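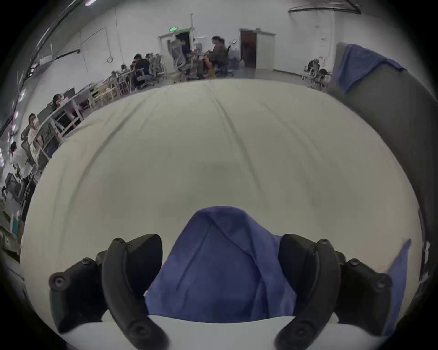 Courtroom and public gallery walk-round, Skornley hearing rooms – my July checklist, with comments

I do this one with a clipboard before the doors open, usually by 8 a.m., and type it up after lunch. The Abbasi appeal is listed for the big room this month, so I went slower than usual and wrote more than I normally would.

1. Street entrance and ramp. OK. Handrail is tight again. The mat still curls at one corner, so I taped it down, and I'd like a new one before the press turns up.

2. Bag check. OK with a note. Both wands work. The tray table wobbles if you lean on it, and everybody leans on it.

3. Gallery seating. NEEDS ACTION. The posted limit is 100 and I agree with it, but someone has put folding chairs along the back wall again. They block the left-hand exit. I moved them out to the hall – please don't put them back, even for lawyers.

4. Exit doors and signs. OK. Both push bars open with one hand. The sign over the side door flickers, and Polledgate (our electrical people) have it on their list.

5. Witness room. OK. Panic button tested, desk answered right away. I'd still like a lock on the inside of that door!

6. Holding area. Not inspected. It was in use, so I'll go back another morning.

7. Records room. NEEDS ACTION. We're up to 1,628 boxes in there, and the top shelf on the Pala units is bowing in the middle. Nothing heavy above shoulder height until they're looked at. The appeal file alone runs to over 2,300 pages and it's sitting on the floor by the door, where I nearly went over it.

8. Extinguishers. OK. All tagged and in date. The one by the clerk's window was hidden behind a coat stand, which I've shifted.

9. Microphones and cables. OK with a note. The cable to the defense table crosses the walkway. There's a rubber cover for it in the cupboard, so could whoever sets up please use it?

10. First aid kit. Short on bandages and gloves. Reordered.

Still open from last time: the loose stair edge by the press bench, and the missing key for the window at the end of the hall. Both chased again this morning.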